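Dell desktop: can the power supply be swapped for a standard ATX unit?

Posted in Desktop Hardware, 12 November 2020

I have an older Dell desktop open on the bench and want to fit a graphics card. The existing power supply is rated at 200 W, which the card maker says is too low. I would like to know whether a standard ATX unit fits or whether I am limited to Dell parts. The label carries the 80 PLUS badge.

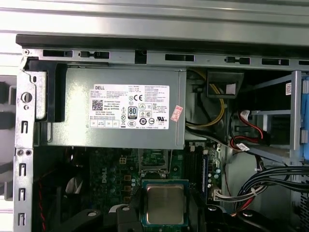
Mieke Baert

Check two things before ordering: the case opening and the board connector. Many small Dell desktops use a proprietary power supply shape and a proprietary main connector. Adapter cables exist for some models. Measure length, width and height of the old unit and compare them with the drawing for the new one. Connector pinouts differ between generations, so go by the service manual for your exact model.

Wilma Geerts

just get a used one from the same series, mine cost less than the adapter

Maarten Boersma

Agree with Mieke on measuring. Also read the 12 V line on the label, as total wattage says little about what the card can draw. Shut down, pull the cord and hold the power button for a few seconds before you unplug anything inside. Note where each cable goes. If there is a bracket or latch holding the unit, release that before you lift. 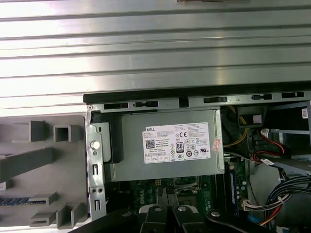
Can I open the power supply itself to clean out the dust?

Leave the housing closed. The capacitors can hold a dangerous charge after the cord is out. Use short bursts of compressed air through the vents, and replace the unit if the fan is noisy.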